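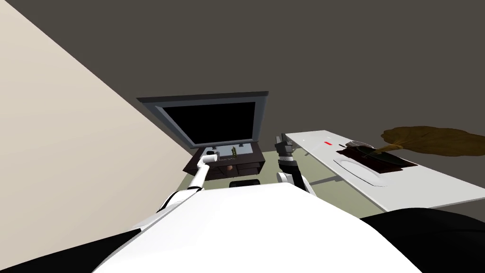 The Salt Clause

By the time the delegations reached the forty-second article of the Girnitz Compact, the tea had gone cold twice and the interpreters had begun to swap shifts in the corridor without troubling to whisper. Halima Bako had been secretary to the talks since September, and she had come to believe that you could tell how a negotiation was going by the biscuits. When people were hopeful they ate the plain ones and talked with their mouths full. When they were frightened they left the whole plate alone, and on this particular evening the plate had not been touched since noon.

The trouble was salt. Plestby had it, Covden wanted it, and Wiegand, which lay between the two and owned the only decent road, wished to be paid for every cart and lorry that went by. It had been so in their grandmothers' time, and there was a rude song about it that all the countries claimed to have written (Halima knew the Plestby verses best, having been brought up on them, though she would never have sung them in that building).

"We share a river," said Benedikt Wunderlich, who spoke for Wiegand and had a lovely deep voice that he was perhaps a little too fond of. "We share a saint. We very nearly share a language, if the gentleman from Covden would only slow down. And yet I am asked to go home and tell my people that they must mend a road for other people's lorries and get nothing for it but good wishes."

The gentleman from Covden said, rather fast, that good wishes from Covden were worth a great deal.

Halima wrote it all down. Then, as she was allowed to do under the rules, though she had never done it before and her hand shook a bit on the pencil, she asked for a pause.

She found Wunderlich on the back stairs, sitting with his shoes unlaced like a boy kept in after school, and she sat down two steps below him and for a good while said nothing at all. He had a letter in his hand. It was from his sister, he told her, who kept the inn at the top of the pass, and it was mostly about a goat, but at the end she had asked whether the lorries would be coming back, for it had been dreadfully quiet up there and she had 40 beds made up and only the wind to sleep in them.

"You might read them that," said Halima.

"It's a letter about a goat, Miss Bako."

"Well, leave out the goat."

He did not leave out the goat. He stood up in front of all of them, with his laces still trailing, and read it from the first line to the last in that deep voice of his, and somewhere around the part where the goat got into the chapel the delegate from Plestby began to laugh and had to borrow a handkerchief. When he came to the beds he read more quietly, and then he folded the letter up very small and sat down.

Nothing was settled that night. There would be a toll, but a low one, and a fund for the road that everyone paid into and everyone grumbled over, and it took them until the spring to agree on the wording of it. But when Halima went round to collect the papers, she noticed that the gentleman from Covden had moved his chair along to ask after the sister, and was speaking quite slowly, and that the pair of them had finished the plain biscuits and were making a start on the ginger.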